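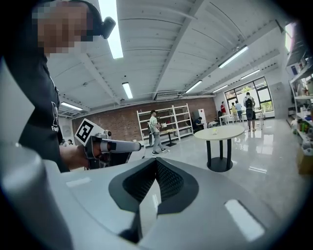
About Wirkuris

Wirkuris reads food labels for a living. It is a strange way to spend a Monday, and we have been spending our Mondays like this since Damian Kuster left a perfectly good job in the dairy business over an argument about whether a frozen dessert was allowed to call itself ice cream. (It wasn't. He still brings it up.)

We work for small and mid-sized food makers who have a product people like and a package that may get them a stern letter. They send us the recipe, the artwork and whatever the marketing department has fallen in love with this month. We send back a marked-up proof and a plain list of what has to change, what ought to change, and what we just think looks silly.

Our first client was Endale, maker of a cashew spread that wanted very badly to be a cheese. The back-and-forth over the front panel took 90 emails and ended with one word being moved and set in larger type. Endale is still with us. Otavus came next, with a line of jarred sauces and a generous idea of what "homestyle" could cover, and after that the phone got busier.

To date we have reviewed 3,117 labels. The word "natural" has come up on most of them and has rarely made anyone's life easier.

What we do

Ingredient lists, allergen statements, nutrition panels, net weight, product names, and claims of every kind, including the ones on the back written as a short story about somebody's grandmother. A standard review takes 30 days. Rush jobs are possible, and priced so that you'll think about it first.

What we don't do

We don't design packaging, run taste tests or go to court. If you need a lawyer we'll say so early, before you have printed the boxes.

Flirkov

Flirkov is our searchable archive of label wording, open to all clients. Type in "lightly sweetened" and see how other people got into trouble with it. Damian updates it himself, usually before 7 a.m., and takes corrections well if they come with a source.

New clients can start with a single label. Send a PDF of the current artwork and the full recipe, water included.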